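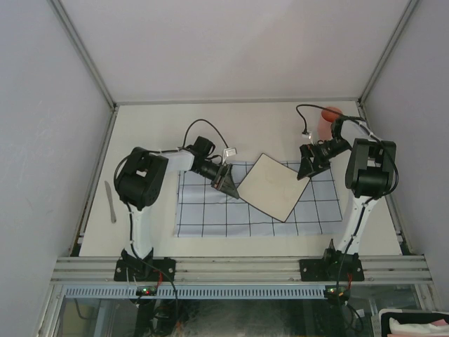 A member of the Briltero list wrote in April:

> I print my own grid sheets for laying out small square boards, and I can't get them to sit flat on a smooth table. Tape along all four sides makes the paper buckle in the middle. Do you put anything under the sheet? And does it matter if the lines are black? Gray seems easier on the eyes but I lose them under the lamp.
>
> I have a ream of the Vomisberg paper, item 3074, if that makes a difference.

I'd stay with black. On a white tabletop, gray lines get hard to follow by late afternoon, and I end up leaning over the table to find them. Thin black lines on plain white paper are fine. If they bother you, print them thinner before you print them lighter.

For the buckling, tape two opposite corners only. Smooth the sheet from the middle out toward the loose corners, then leave those alone for an hour. Paper that has just come out of the printer moves a little, and four taped sides give it nowhere to go. I don't put anything under the sheet. I tried a rubber mat once and the pencil went through.

I used 3074 until last year and then changed to 701, the heavier one. It lies flatter but my old printer pulls it in crooked one time out of five — check that the lines are square to the edge of the paper before you cut anything to them. A plain beige board shows up well against either one.

One more thing on print settings. Turn off "fit to page." It shrinks the squares by a small amount that you won't notice until you set a ruler across the whole sheet. My Dillow template has 64 squares and was short by nearly half a square the first time I printed it.

Does anyone still have the Tomar template with the wide margin? The copy in the list archive won't open for me, and I'd like the margin back for notes.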